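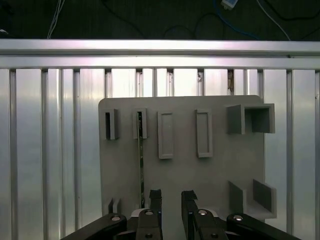

One reader wrote in to ask whether the Pralolia flat-pack shed can really be put up by two people in an afternoon, as the leaflet claims. It can, if the afternoon is in July and the two people are still speaking at the end of it.

Shed questions, answered

Do I need a base?
Yes. Grass is not a base. Nor is "fairly flat grass". Paving slabs, concrete or a timber frame will do, and the Holovko plastic grid is fine if you fill it with gravel and don't skimp.

How big a shed should I get?
Work out what you own, pick a shed that fits it, then buy the next one up. The Vatetti comes in two lengths and everyone regrets the short one by autumn.

The kit came with 78 screws and the leaflet says 72. Have I missed something?
Probably not. Six spares is generous. Put them in a jar with a label on it and you will never need them.

Will I need planning permission?
Often not for a small garden shed, but rules differ and listed houses are a world of their own. Ring the council before you order. My own house went up in 1900, so I did plenty of ringing.

How often should I treat the wood?
Once a year, on a dry day. Most people manage it once, the first year, and talk about it after that.

My door sticks. Is it faulty?
Check the base is level first (see above, under grass). If it is, plane a sliver off the bottom edge in dry weather. Planing it in January gives you a door with a draught in June.

Can I run a fridge in there?
Get an electrician. An extension lead through the kitchen window does not count as wiring, however long you've had it.

Is the Citel padlock any good?
It keeps honest people out, and me on two occasions. Keep the spare key indoors.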